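**Simulated Franka pushes objects over when it reaches for them, and the base seems to drift. Where do I even start?**

Posted April 2024 in Simulation & Setup

Hi all! I inherited a kitchen cell in simulation from a coworker who moved over to the Wekard project, and I'm trying to get it back in shape. It's a Franka arm on a pedestal next to a counter, with the usual household clutter to pick from. My job is to make top-down grasps on bottles reliable again, because our nightly runs went from fine to awful sometime in February.

Two things are going on. First, when the gripper closes on a bottle neck, the bottle sometimes shoots off sideways like a wet bar of soap. Second, after a long run (we do 169 episodes a night) the logged base pose isn't quite where it started. It's tiny, but it's there – and I have no idea if the two are related.
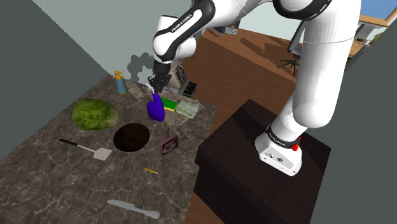 I've already tried lowering the gripper force and slowing the approach, and the slower approach helped a little. The physics step is whatever my coworker left it at, I haven't dared touch it. The pedestal and the robot are two separate assets, and I *think* they're joined, but I'm new to this and the scene file is a maze. Any pointers welcome!

– lammers_lab

---

**Answer 1** (13 votes, accepted)

Start with the base, seriously. I chased a soap-bar problem for a week at Wurik and half of it was the mount.

Open the scene file and look for a fixed joint between the robot's base link and the pedestal. If the robot is just resting on top, gravity and contact are all that's holding it, and every hard stop nudges it. Add the fixed joint, then fix the pedestal to the world too. I forgot that second part the first time and the whole thing went for a stroll together.

Then do the fingers:

1. Check the collision shape on the bottle. A single convex hull fills in the space around the neck, so the fingers hit "air" well before they get to the part you can see. Use a convex decomposition.
2. Turn on the collision view and close the gripper by hand, slowly.
3. Halve the physics step. Don't change anything else in that run or you won't know what did it.
4. Only now go back to the gripper force.

Keep your reset pose in the config and reload it every episode. I'd still log the base pose for a while after, just to be sure.

– Dörte Sauerland

---

**Answer 2** (2 votes)

had the same thing on our Sudarlow setup, it was friction. somebody had left the finger pads on the default material. bumped it up and it went away, never looked into it more than that

---

**Comment from lammers_lab:** No fixed joint anywhere! Added both and the base is staying put so far. Doing the bottle hulls next – thank you!!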